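Home | Workshop | Grumbles | About | Contact

The yellow bench, three months on

Print this page | E-mail this to a friend

June 28, 2025

I said in March that I would report back on the yellow bench once the novelty had gone, and it has. Regular readers know I was against it. Renzo Piras talked me round with a lot of chat about how a bright surface makes you tidier. I have heard the same said of white kitchens and I have never believed that either.

So, does black plastic show up better on yellow? Yes, I'll give him that. On the old brown bench I could lose a trim piece while looking straight at it. But the top is glossy, and gloss throws the light back at you. You get the part and then a bit of its reflection under it, and when I'm hunting for scuffs on something that is shiny and black to begin with, I could do without the extra.

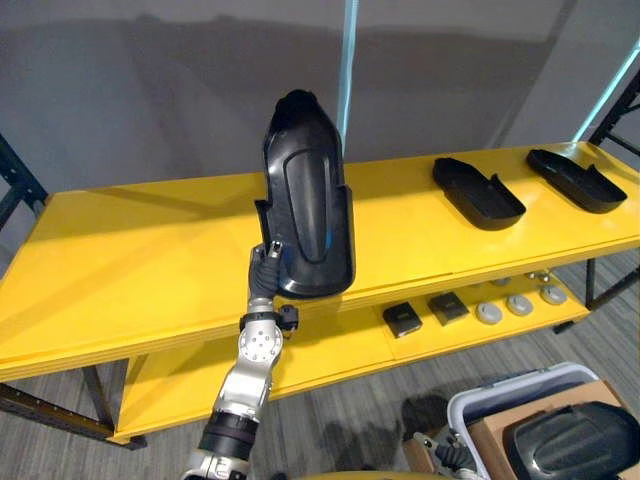 The shells and the trays

The tall shell with the rounded end is the one people ask me about. I like the long recessed panel down the middle and I even like the little touch of blue. What I don't trust is the narrow notch by the stepped edge. Moltbridge say in their leaflet that a notch like that is "self-locating". In my experience that means you fiddle with it until you swear.

The trays live up on the top at the right. They are the same sort of shape as the shell but shallower and open, and Elisa Cirillo thinks they should stack. Perhaps they should. Mine stay on the bench until someone shows me a stack that doesn't scratch.

The shelf underneath

Every bench seller will tell you a lower shelf doubles your space. It gives small things somewhere to hide. I put a row of bits down there – just for the afternoon – and the row is still there. I do rate the black metal frame, though, and the diagonal brace was worth having.

Would I buy yellow again? Matt, possibly. Ask me after the winter.

Comments (3)

Oliwia Szulc
Get a matt mat from Narik and stop moaning. Mine has lasted 7 years.

Tincuța Văduva
Agree about the shelf. We took ours off.

Renzo Piras
You are tidier though.

« Older | Newer » | Back to top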